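Search this site Go

Unit 4 handout: Reviewing the Plellum tabletop kit
Instructor: Ieva Lepik

Read the Rurton quote before lab. It lists the kit at 2591 with 27 props. 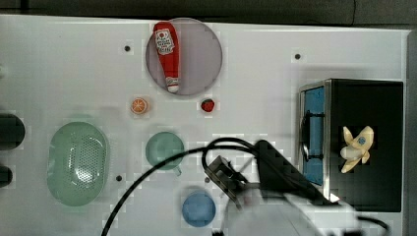
The gripper is priced separately from the arm. Check its cable path first. A cable that loops over the work area, as on this table with the mug, belongs in your review under setup.

Score reach and support next, half a page each.

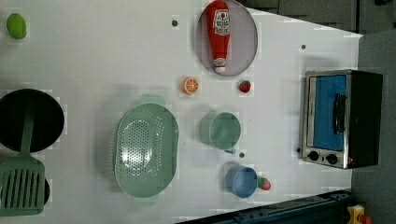 Support calls go through Tarkau. Limit the full review to 300 words and send it to Hafiz Halim.

2 comments 19 shares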